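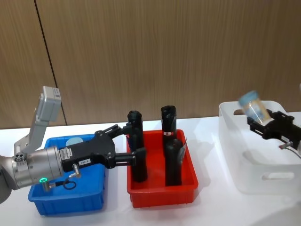

Clandmont, March. Suvarna opens its new sorting room to the public this month. Color bins on a white tabletop, blue, red and a white basket, and that's the whole system. Household odds and ends go in by color, get checked, get passed along to families who need them.

"People bring us a box of everything," says Jeanie Rankin, who runs the room. "We just want it in the right bin teh first time."

Last year Suvarna rehomed 897 boxes. Goal for this year is 3,000 items a month, some 105 a day. Bins supplied by Vuster at cost.

Drop-off from 9 a.m., side door on Grediron. No glass please, no batteries. Lids welcome, with or without the container they belong too.

Press contact: Rhona Farquharson, Suvarna office, mornings only.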